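Compte rendu de visite – journée portes ouvertes chez Risutance
Projet tutoré, groupe Sondidby
10/10/20

Bon, un samedi matin dans le bus de 8 h, ce n'était pas gagné. On était 11 à s'être inscrits et on s'est retrouvés 9 devant le portail, avec un café tiède et le plan imprimé à l'envers. Mais je le dis tout de suite, je ne regrette pas du tout d'y être allée !

Pour rappel, notre projet du semestre porte sur la manipulation d'objets fragiles ou déformables. Jusqu'ici on avait surtout lu des articles (et regardé pas mal de vidéos, avouons-le). Notre tutrice, Shona Hapeta, voulait qu'on voie de vraies machines avant de rédiger le cahier des charges, et les portes ouvertes de Risutance tombaient pile au bon moment.

La matinée a commencé par une présentation dans la salle Bralis, un peu longue à mon goût. J'ai quand même noté deux ou trois choses utiles sur la façon dont l'équipe découpe une tâche en gestes élémentaires : approcher, saisir, soulever, orienter, lâcher. Dit comme ça c'est bête, sauf que dans notre premier schéma on avait complètement oublié l'orientation. Il va falloir le refaire.

Ensuite, les démonstrations. On passait par petits groupes, 12 minutes par poste, avec une sonnerie de cuisine pour dire de changer (j'ai sursauté à chaque fois). Le premier poste s'appelait Sheehan et c'était du tri de pièces, très rapide, très propre, mais assez loin de notre sujet. Je passe.

Le deuxième, par contre, c'était exactement ce qu'on cherchait : des fleurs artificielles et deux bras montés sur un même rail, dans une petite cabine. Randi Granström, l'ingénieure qui tenait le poste, a répondu à toutes nos questions, même les naïves. Je lui ai demandé pourquoi des fleurs. Elle m'a dit qu'une tige, c'est long, c'est fin, ça pivote entre les mors, et que les têtes sont lourdes par rapport au reste, donc la prise se joue à peu de chose. Et quand les tiges se croisent sur la table, il faut choisir laquelle attraper en premier – un problème qu'on n'avait même pas envisagé.
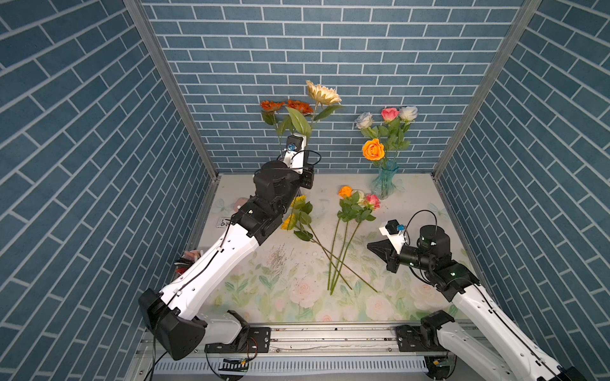 Randi nous a aussi parlé de la coordination entre les deux bras. Chacun a son espace de travail, mais au milieu ils se recouvrent, et c'est là que ça se complique. Selon elle, une séance peut compter jusqu'à 26 essais, qu'on trie ensuite un par un. J'imaginais un truc beaucoup plus automatique, et en fait il y a énormément de patience derrière.

Ce qu'on garde pour le projet : on abandonne les gobelets en plastique comme objet de test, trop faciles, et on part sur des tiges souples. Pour le vase, on n'est pas d'accord dans le groupe. Moi je voudrais un col étroit, les autres préfèrent commencer large. On a aussi décidé de placer les câbles dès le premier dessin du montage, vu la place qu'il leur faut autour des poignets.

Il nous reste à envoyer nos questions écrites à Randi avant la fin octobre et à reprendre le schéma des gestes. Je m'occupe du schéma.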